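Comunicado interno sobre as lanternas de Illora

Conto

À Direção do Depósito de Roltotbridge, por intermédio da Secretaria.

Em cumprimento do despacho que determinou a conferência das lanternas de plástico recolhidas na estação de Illora, vem a signatária, Orathai Chuensuk, conservadora adjunta, expor o que se segue.

As lanternas deram entrada neste Depósito a 11 de outubro de 2018, num caixote sem guia de remessa. O livro de registo atribuiu-lhes o número 800, que já pertencia a um barómetro. A duplicação foi comunicada à Secretaria, que respondeu por escrito que o barómetro não se opunha. A signatária limita-se a transcrever.

A conferência decorreu na sala do papel de parede, assim designada nos documentos da casa desde que o falecido diretor Warrier mandou forrá-la de folhas de monstera azul-escuras e turquesa, com palmas, flores miúdas e uns frutos que o inventário do edifício classifica como mangas, com reserva. A mesa tem o tampo de padrão marmoreado, cinzento e branco. O regulamento proíbe que se pouse sobre ele qualquer peça sem nome, e foi essa disposição que deu origem ao presente comunicado.

O tampo merece um parágrafo próprio. Os veios dourados que o percorrem constam da planta da sala com a indicação "rio, a confirmar". O pessoal mais antigo sustenta que representam o curso de água de Hornlow antes da barragem, e que o diretor Warrier passava tardes a segui-los com a ponta de um lápis. A signatária examinou-os de perto e não encontrou motivo para emendar a planta.
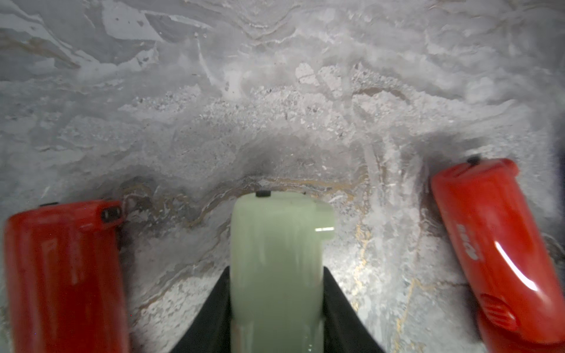 Fig. 1. Pormenor do tampo, com os veios castanho-dourados junto à peça verde-menta.

Quanto às peças propriamente ditas, foi necessário dar-lhes nome antes de prosseguir. Rejeitaram-se os numerais, por estarem reservados aos instrumentos de medição. Consultado o arquivo da estação, apurou-se que as lanternas tinham servido os guardas da linha entre Illora e Hornlow, numa extensão de 80 quilómetros, e que cada guarda assinava a sua no início do turno. As folhas de assinatura perderam-se na cheia. Ficou apenas uma lista de apelidos, sem indicação de cores.

Propôs a signatária que se atribuíssem os apelidos por sorteio. A Secretaria indeferiu, alegando que um objeto não pode responder por um homem que talvez nunca o tenha segurado. Seguiu-se uma troca de 11 ofícios, todos apensos.

Durante essa correspondência chegou ao Depósito uma senhora de idade, viúva de um guarda, que pediu para ver as lanternas. O pedido não estava previsto em nenhum formulário e foi registado como visita técnica. A senhora esteve diante da mesa o tempo regulamentar. Declarou que a do marido era lilás, que ele a deixava na janela virada para a linha e que, da cozinha, ela sabia pela luz se ele vinha cansado. Perguntada sobre qual das duas lilases reconhecia, respondeu que não tinha pressa.
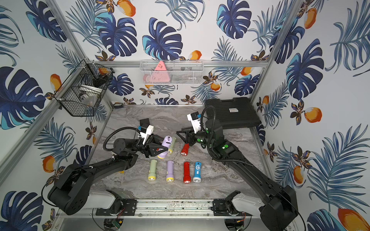

Fig. 2. As sete lanternas sobre o tampo: quatro alinhadas à frente, três atrás.

A declaração foi reduzida a auto. Com base nela, redigiu-se a seguinte relação provisória, que se submete a homologação: verde-salva com aro amarelo, duas peças; lilás, duas peças; vermelha de cabeça vermelha, uma peça; vermelha pequena, uma peça; azul-clara de aro branco, com um logótipo redondo no corpo, uma peça. Na coluna destinada ao nome inscreveu-se, para as duas lilases, "o marido da senhora", até melhor prova. As restantes figuram como "aguarda visita".

Opôs-se a Secretaria a que duas peças partilhassem o mesmo titular. A signatária invocou o precedente do barómetro e o assunto foi encerrado.

Resta a questão da despesa. Orçou-se em 1,000 a publicação de um anúncio nos jornais de Illora e de Hornlow, convidando as famílias dos guardas a comparecer. A verba foi cortada. Em sua substituição, a signatária pede autorização para deixar uma das lilases acesa, ao anoitecer, no parapeito do lado da antiga linha. Compromete-se a anotar em livro quem vier.

A senhora voltou ontem e trouxe pilhas.

Pede deferimento,

Orathai Chuensuk
Conservadora adjunta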